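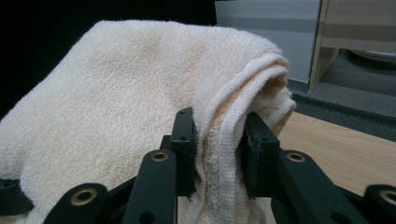

Cheap fingers are beating expensive ones on cloth, and it's mostly the pads, Luana Pacheco told the Sinitz open bench on October 22, 2026. The bench has been running hand-held grippers against each other since July. Towels first. Sheets to come.

Two designs in it so far. The Colano, narrow fingers, stiff linkage. And the Fagundes, wider jaw, softer pads, slower to close. Both squeezed by hand for now, no arm attached, so the fingers get judged before anyone has to argue about controllers.

Scores after 1000 grasps each - Fagundes dropped fewer towels, Colano was better at picking up one layer and leaving the next one alone. Neither liked thick folds. A terry hem with a few layers stacked up behind it wants to spring back out of the jaws, and a hard pad just lets it go. Swapping pads mattered more then swapping the whole gripper, which annoyed a few people who'd paid for the whole gripper.

Pads wear too. Colano's went shiny by grasp 500 and had to be changed. The Fagundes set lasted the distance but picked up lint, and wanted a wipe every 200 or so the testers reckoned.

Not everyone's sold. One comment from the floor was that towels are the easy end of the laundry and a satin pillowcase would sort the two out in an afternoon. Fair call. Pillowcases are on the list, colour and fabric still to be settled.

Next round goes on a proper arm, at the Grondness workshop. Same fingers, same towels, wrist camera kept where it is so the footage can be compared with the hand-held runs. Two controllers to try, one with force limits and one without. Anyone with spare pads in odd rubbers is asked to bring them allong.

Full grasp logs go up once they've been checked. No date on that yet.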